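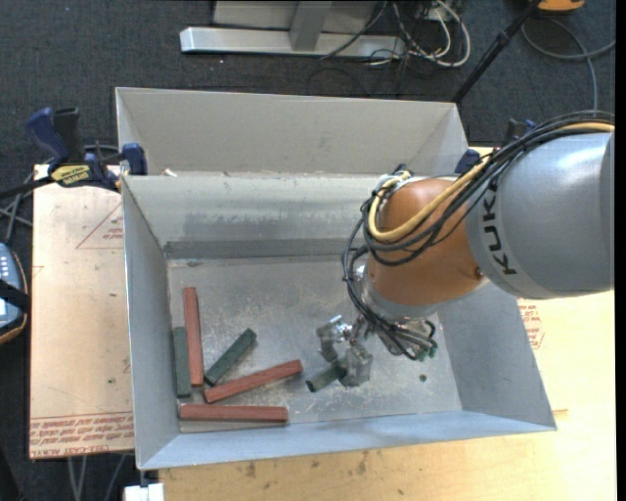
Week 2 handout: looking after the bin cell

Okay, so last week I promised you something less abstract than joint limits, and this is it. These notes go with the lab visit, and they cover how I set up and look after our picking cell: the KUKA arm, the gripper, the metal bin and the red and green blocks. Read them before you come in. Remedios Rivas will be running the cell with me, and she will ask you about the clamps.

Start with the bin

People always want to start with the arm. Don't! Start with the bin, with the arm parked and the drives off. The program believes the bin is in one exact place, and if it has crept even a little, your first pick near a wall turns into a scrape along the sheet metal. The bin is held by bar clamps. Put a hand on the rim and push, firmly, from the side and then from the front. If it shifts, loosen the clamp, seat the bin back against its pencil marks, and tighten again by hand. Please don't lean your whole weight on the clamp handle - the walls flare outward and they will bend.

Then wipe the floor of the bin with a dry cloth. I don't care about scratches, the floor is full of them and the vision copes fine. Grit is another matter, and so are little scraps, which like to collect on the ledge at the back and end up under a block later.

Follow the cables

My favorite part (I know, I know). On this arm the cables and hoses travel along the outside, over the link, around the orange wrist and down to the gripper. Every bit of that bundle has to move when the wrist moves. So in teach mode, at slow speed, take the wrist through its full working range and watch the loop. What you want is slack that opens and closes freely. What you don't want is a loop that goes tight at one end of the range, or one that droops low enough to catch on a bin wall or a clamp.

If it goes tight, stop and back off the way you came. Release the strap nearest the wrist, feed a little more length through, and redo the test from the beginning. Yes, from the beginning. Berhanu Hailu skipped that once on the old Stullow cell and we spent the afternoon making up a new hose.

While you are down there, look at the fittings on the hose ends under the wrist. Drives off, air off and bled down before you touch them. Give each hose a gentle tug, then bring the air back with your hands clear and listen for a hiss.

The fingers

Gripper fingers wear, and shiny fingers are worn fingers. Ours are well into the shiny stage and still work, but wear changes where a block sits when they close, so we track it. The log sheet has a column for the pick count and a column for failed picks. When I changed the last pair the counter said 2,486, and 441 of those were picks in the corners, where the fingers rub the wall most.

To check them, close on one block in the middle of the bin, lift, hold still, and see if the block tips. Do it 10 times. If it tips more than once, write it down and come find me before adjusting anything.

Awkward blocks

Leave some blocks lying close to the walls on purpose. A block flat against a sloped side is hard, because the finger needs room to get past the edge, and two blocks side by side give you the same trouble. If your approach angle only works on the easy ones in the middle, you haven't finished.

Before Thursday

Write half a page on this: a block lies parallel to the left wall with another right beside it. Which one do you go for first, and from what angle? A sketch is fine, a bad sketch is also fine.

Comments

Issa Hakim
Is the cable test done with a block in the gripper or empty?

Lieven Dijkstra
@Issa we did it empty in my group and then once more holding a block. The loop looked the same both times.

Imad Khoury
Typo on the log sheet by the way, the column for failed picks says "falied". Also can the half page be typed?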